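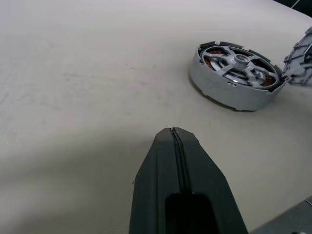

Wrist view, motor disassembly task: housing with spoked end cap and copper windings, gripper finger at lower centre.

Gengate Data Collection Working Group
Minutes, February meeting
Started 9:30 a.m., teleoperation lab and by phone

1. Previous minutes
Accepted with one correction. Item 4 should read "wrist view", not "overhead view".

2. Collection status
The Bomivel set stands at 324 demonstrations of the motor disassembly task. Of these, 41 were flagged at review. Most flags are for late episode ends, where the operator kept recording after the part had been released. The remainder are for dropped frames on the wrist stream.
It was agreed that late ends can be trimmed and kept. Episodes with dropped frames are to be withdrawn from the training split but left on the server.

3. Wrist view
The review team raised the light level on the table. The far side of the surface reads almost white in the wrist view, while the near left side sits in soft shadow. Silver-grey parts give low contrast against the pale surface. The windings are the easiest feature to pick out.
One operator asked for a darker mat. Against this, a change of surface partway through a set would split the data into two conditions. Agreed to finish the present set on the existing surface and try a mat in the next one.
The scuff marks on the table were discussed. No cleaning or resurfacing until the set is closed.

4. Part placement
Several start positions have the housing close to a second metal part, with the rims touching or overlapping in the wrist view. The Pinheiro labelling team asked whether these should count as one object or two. Decision: two objects, labelled separately, with a contact tag added.
Operators are to keep using mixed placements, including parts near the edge of the view. The current policy does poorly when the housing is off centre and more examples of this are needed.

5. Imo policy results
The policy trained on the first half of the set was run on the bench. It reached a stable grasp on the outer wall in most trials. Failures were mainly approaches that put the finger tip on the notched rim. Recovery examples are thin. Agreed to record 8 recovery episodes per operator, starting from a poor contact at the rim and ending with a clean regrasp.

6. Operator guide
Version 2 of the guide is in draft. Wording on when to stop recording will be tightened in line with item 2. The section on task labels still uses the old names and needs to be updated before it goes out.

Actions
Review team: trim late ends, withdraw dropped-frame episodes.
Labelling team: add contact tag and relabel touching parts.
Operators: begin recovery episodes once the guide is released.
Lab: source a dark matte mat for the next set.

Meeting closed 10:25 a.m.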